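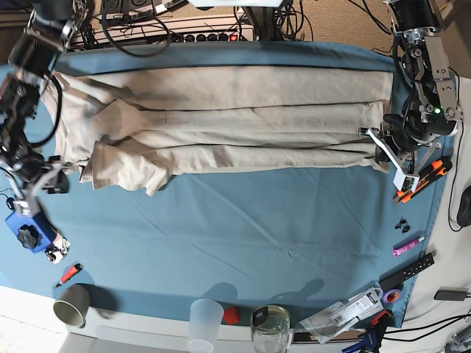
Stollon, the neighborhood clothing care shop on Chang Street in Plasstead, is opening its folding table to the public this summer with a new series of free evening classes called Fold It Once. The classes are for anybody who has ever pulled a pair of pants out of the drawer in the morning and found them looking as though they had been slept in, and we suspect that covers most of our customers and a good many of our own staff. The first evening is given over entirely to pants, and to light khakis in particular, the kind that show every crease and ripple, as the beige pair laid out lengthwise on our teal-blue cloth does so plainly. By the end of the evening everyone who comes will have folded a pair from start to finish, and will have had plenty of time to do it over if the first try comes out crooked.

The series begins on 7/30/21 and will run for 6 weeks, with shirts, sweaters, bed sheets, children's clothes and packing for a trip following in their turn. Each class lasts a little over an hour, with coffee and something sweet set out beforehand for people coming straight from work.

The idea came out of a trial evening we held in May, which we expected to be a small affair among regulars and which filled up so fast that we had to borrow chairs from Hisent Bakery next door. We had room for 39 people and took 79 names, and we are still a little embarrassed about the friends and neighbors we had to send home. Everyone who missed out that night has been offered a place in the new series ahead of general sign-up, and we are very glad to say that most of them have taken it.

"I grew up in a house where the laundry was folded on the big bed on a Sunday afternoon, with the radio going and everybody talking over it, and I have never quite understood why people call it a chore," said Ayanda Naidoo, owner of Stollon. "Pants are where I always like to start. You lay them down flat, you bring one leg over the other, you smooth from the waistband out toward the cuffs, and you take your time about it. If there is a loose bit hanging down below, you tuck it back in before you go any further, or you will be looking at it all week long!"

Naidoo will teach the first two classes herself and will share the rest with members of the shop's pressing room. Much of the first evening will be spent on the waistband, where fabric likes to bunch, and on getting the cuffs to meet neatly. There will also be time at the end for questions about stains, stubborn creases and the pockets that never want to lie down, and customers are warmly encouraged to bring their most difficult pair from home.

A cloth on the table is something Stollon recommends to everybody, whether or not they come to the classes. It gives the clothes a clean place to lie, and if you choose a color that stands apart from what you are folding, you will find the edges a good deal easier to see. The shop has put this and other household hints into a short printed booklet, of which 400 copies will be given away at the counter while they last.

Places in Fold It Once are free, but they do need to be reserved, either in person at the shop or by telephone during opening hours. Children are welcome with a grown-up. People may sign up for the whole series or for a single evening, and those who would like to be told about a second series in the fall are invited to leave their names at the counter.

About Stollon

Stollon offers washing, pressing, mending and alterations to the people of Plasstead. The shop is family-run and is located on Chang Street, beside Hisent Bakery.

Press inquiries: Ayanda Naidoo, Stollon, Chang Street, Plasstead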